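Sorting Small Things on a Shared Desk: Project Report

Course: Everyday Work and Space, spring term

Our group chose a very small subject for this report: the box with compartments that stands on a desk and receives the little things. At the beginning we thought the subject was too simple. But when we asked other students in the Villanueva building where they keep their cards, snacks and cables, almost every one gave a different answer, and some did not know.

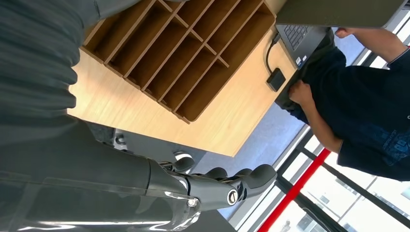
By Kanako Kikuchi and Demetrio Peñalver
Supervisor: Consuelo Vallejo
Submitted 5/30/24

1. The question

We wanted to know if an organizer with equal slots helps people who share one desk, or if it only moves the disorder to another place. A shared desk is different from a private one. The laptop stays open, its cable goes across the surface, and the next person must work with what is already there. In our case the organizer stands beside the laptop, so both compete for the same space.

2. How we worked

We used the organizer on light wooden tables in the study room during 17 working days in May. The rule was short: before leaving, each person puts the small things into the slots. We did not write labels on the slots, and we did not say which object belongs where. Paloma Ostrowski kept the notebook, and every evening she wrote down which things were still on the table.

Our budget was small. We did not buy the Grenska desk set that we had first planned, because the box we had was good enough for the test.

3. What we observed

Flat things are easy. A printed card can stand in a narrow slot with its top part showing, and a person can find it again without taking everything out. Packages are more difficult. A plastic wrapper is crinkled and takes more room than the contents need, so it often goes in last or stays on top of the others.

Cards were also the things most often left on the table. Macarena Bravo thinks the reason is that a card does not disturb anyone — you can put your arm or your notebook over it and continue. Keys had a similar problem. People did not want to put them in a slot, because they were afraid to forget them there.

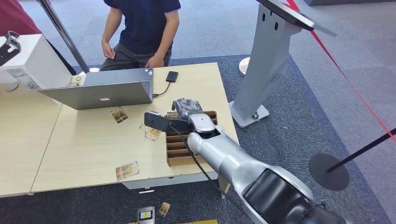 4. Discussion

The equal slots were liked by the people who arrived first in the morning and less liked by the people who came later. When the front slots were full, the late persons did not reach to the back ones. We believe that two or three wider places would help more than a larger number of narrow ones.

We also learned that the cable matters more than we expected. If the organizer stands too near to it, people move the box to free the cable and do not move it back. For the next test we would keep the cable along the back of the table and leave the front for the box.

Our notes come from one room and one group of users, so we cannot say that the result is the same in an office. Demetrio will repeat the test in the Trodach reading room, where the tables are smaller.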